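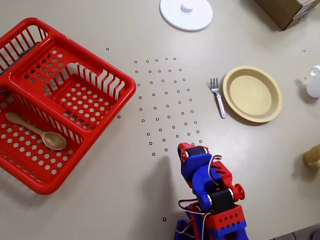

Handout 4 covers the step between detection and motion: turning a set of overlaid candidate points into one target pose. The Avia planner samples candidates on the table plane, projects them into the image and draws each as a small ring. Rings lie in the plane and have no height, so they say nothing about clearance. In the overhead view the main group fans out between the red basket and the fork, and a few rings lie well apart from it, one of them low down to the left of the arm's base. Treat such outliers as valid samples until the reachability test has been run. Do not remove them by distance from the cluster mean.

Home Lectures Handouts Lab sheets Contact

4.1 Frames

All candidates are stored in the table frame, z = 0. The homography from table to image is computed once per camera at start-up and is not updated. If a camera is knocked, restart the Kettunen node and load the new calibration file. Editing the matrix by hand has cost past groups a whole lab session.

4.2 Scoring

Each candidate gets a cost made of two terms: joint travel from the present pose, and distance to the nearest occupied cell. Weights are read from planner.cfg. The default grid is 943 by 726 cells. Cells outside the table polygon are marked occupied.

Ties are broken by index. This makes runs repeatable — it does not make the choice a good one, and your report should say what you would use instead.

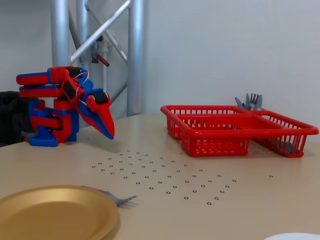 Occupancy has to be checked in three dimensions before a candidate is accepted. A low camera is poor at placing points on the plane, as rows at the back crowd together, but it is good at showing height. The forks and the knife standing in the red rack rise above its rim, and a model that stores the rack as a box of rim height will leave them out. The pointed digit is over the back rows, a short way to the left of the rack, so a sideways move to the right needs the taller model. Use the maximum height per cell, then grow the result by the gripper radius.

4.3 Exercise

Start from commit 589 of the Brendasero branch.

(a) Write the function that merges the two height maps. Where only one camera sees a cell, keep that value and set the flag.
(b) Run the planner with and without the clearance term and plot both costs.
(c) Explain why the image spacing of the rings must not be used as a distance.

Hand in code and plots as one archive. Questions on the calibration file go to Seija Vuorinen. Reading: Bostwood notes, section 2.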